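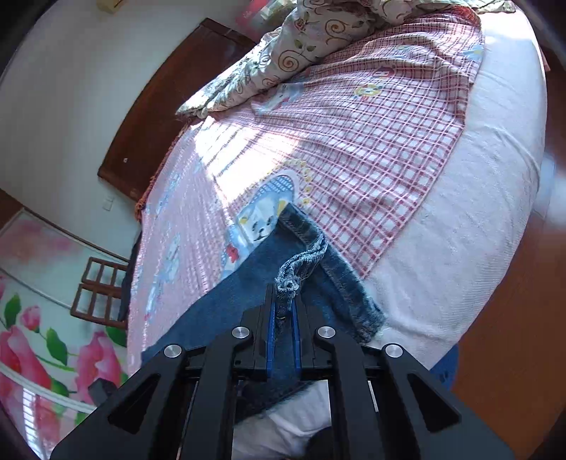 12/14/20

Budget day, so mostly desk work and one short stint folding jeans on the bed. I want this written down before I forget what we argued ourselves into.

The big line is grippers. We have two working hand-held units and I'd like four by July. Clokberg quoted 1,547 for a pair with cameras mounted, plus shipping, and they won't budge on the cameras (I asked twice!). Dantas sells the bare tool for less, but then we're drilling our own mounts again, and I remember how that went last time. Leaning Clokberg.

Pads are the other thing. The blue inner pads do fine on denim, and a frayed hem is about as easy a grab as you'll get, with all that loose thread to close on. Thin stuff is where I keep losing it: pillowcases, that sort of thing. Brasata has a softer pad set at 231 and I'm putting one set down, not three. If we like it we can reorder out of the spring money.

Question for whoever reads this next: do we still want the arm from Justinden this year? My vote is to push it back. The hand-held tools get us bedrooms and chairs and cluttered corners right now, and an arm would sit on a bench while we sort out a cart, a power strip and somebody to lift it up the stairs. I've left it on the sheet in gray so it doesn't vanish.

Small stuff I keep forgetting to budget for: spare bolts (we should just buy a box), memory cards, window shades. The shades are new on the list. Sun was straight across the blanket today, all stripes and glare, and I'd much rather pay for a cheap roll-up shade than throw out a morning of recordings. Put down three.

Also, laundry! We buy clothes for folding and then never plan for washing them. I've added a line and left the amount blank.

To do: get the Clokberg quote in writing, ask Brasata if their pads fit our fingers without trimming, and measure the windows before ordering any shades.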